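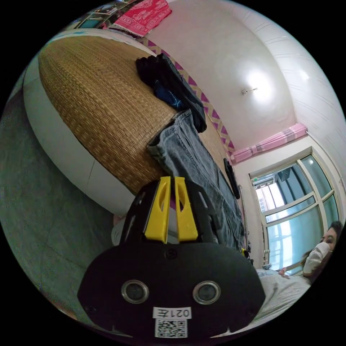

Esterilla de verano Storkley para cama de matrimonio

Llevo vendiendo ropa de cama desde que heredé la tienda de mi tía, y si hay un artículo que me hace ilusión sacar del almacén cada año es este. La Storkley es una esterilla de fibra trenzada que se pone encima del colchón, en lugar de la sábana bajera, y se duerme directamente sobre ella. La primera vez que alguien lo oye me mira raro (yo también puse esa cara), pero en cuanto pasas una noche de agosto encima ya no quieres otra cosa.

Yo la tengo en casa desde hace tres veranos, en un piso que es un tercero sin ascensor y sin aire acondicionado, orientado al oeste, o sea, un horno. La sábana de algodón se calienta y se te pega a la espalda. La esterilla no se pega, deja pasar el aire por debajo y cuando te das la vuelta el otro lado está fresquito. ¡Qué gusto, de verdad! Eso sí, la primera noche se nota dura y cruje un poquito. A mí se me pasó a la tercera.

De qué está hecha

Las tiras son de junco, partidas a lo largo y cosidas con hilo de algodón. El ribete es de loneta y va con doble pespunte, que es lo que más sufre en este tipo de piezas. Antes trabajaba con las Ostetti, que eran más baratas, y tuve que dejarlas porque el ribete se abría por las esquinas antes de acabar la temporada. Me devolvieron unas cuantas y lo entiendo perfectamente.

El color cambia con los años. Llega más bien verdosa y se va volviendo dorada, luego tostada. Si compras dos en años distintos no te van a salir iguales, te lo digo ya para que no haya disgustos.

Medidas y peso

Para colchón de 150 x 190 o de 150 x 200. Sobra un poco por los lados y se deja caer, no hay que remeterla. Lleva 2 cintas elásticas en los pies para que no se mueva. Pesa 3000 gramos, así que por correo va en tubo y hay que firmar la entrega. Enrollada cabe detrás de una puerta, que es donde pasa el invierno la mía.

Para camas de 135 tengo la Wevier, que es la hermana pequeña, con la trama más fina. Pregúntame por ella porque no siempre queda.

Cómo se cuida

Paño húmedo bien escurrido, siempre en el sentido de la fibra, y a secar a la sombra. Nada de lavadora, nada de lejía, y al sol tampoco la dejes horas. Antes de guardarla en octubre la paso por las dos caras, la tengo un día entero estirada y la enrollo con una sábana vieja dentro. Nunca doblada: el junco se parte por el pliegue y eso ya no tiene arreglo.

Con vaqueros no pasa nada, pero ojo con las hebillas y las cremalleras abiertas, que enganchan el hilo. Y si tienes gato... bueno, el mío le ha sacado tres hebras a la esquina y ahí sigue la esterilla.

Lo que me preguntáis más

¿Marca la piel? Un poco, si duermes sin camiseta. Se va en diez minutos. Quien sea delicado puede poner una sábana muy fina encima y se sigue notando el fresco.

¿Huele? Los primeros días, a hierba seca. A mí me encanta, pero mi cuñada la tuvo una semana en el balcón antes de estrenarla.

¿Sirve para un colchón de muelles? Sí, y para uno de látex también. En los muy blandos, de esos en los que te hundes, la fibra trabaja más y dura menos. Dušan Matoušek, que me repara los somieres, recomienda en ese caso poner debajo la funda acolchada Polák, y le he hecho caso en casa. Va bien - aunque algo de fresco se pierde.

Precio y envío

La Storkley de 150 cuesta 239 con el IVA incluido, hablo de euros. El envío a la península está incluido. A Baleares y Canarias, escríbeme antes y te lo calculo. La puedes devolver en quince días si no la has usado, con el tubo, por favor, que sin el tubo me llega hecha un acordeón.

Ahora mismo tengo existencias de la de 150. La de 160 vuelve con el siguiente pedido y hay lista de espera, déjame un correo y te aviso.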